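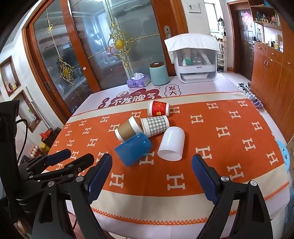 Five cups on a table, with one hand-held gripper open in front of them and another at the far left.

Plenbridge rents out pairs of hand-held grippers to companies that need recordings of household jobs for training robot arms. Its Bindside kit went on offer in March, and the co-founder we spoke to was frank about what customers get for their money.

"You get two grippers, the cables and the task sheets," she said. "Finding homes to record in is your problem, unless you pay us to do it." Rental is $287 a week. The full service costs $1,945 and covers 162 recordings.

The hardest part to price was the task list - customers kept asking for more kinds of object. "They want variety, but they also want the same job done again," she said. Cup tasks now call for mixed materials, and a set can put paper cups beside a smooth white plastic one and a translucent blue one, all lying on their sides. "A paper cup dents if you squeeze it. People slow down for those." 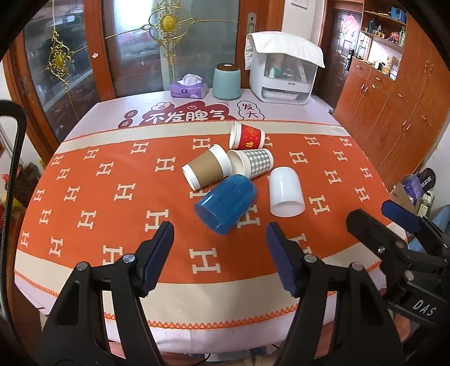 Weight was the main complaint from early renters. "Your wrists know it after an hour," she said. The company has shortened its suggested sessions and plans a lighter body by fall. The ribbed pads on the fingers will stay as they are, and replacements ship free.

103 shares | 3 comments

Zarkanico: Does the weekly price include shipping?

Samuel: We rented for two weeks. Agree about the wrists.

Zarkanico: Thanks, good to know.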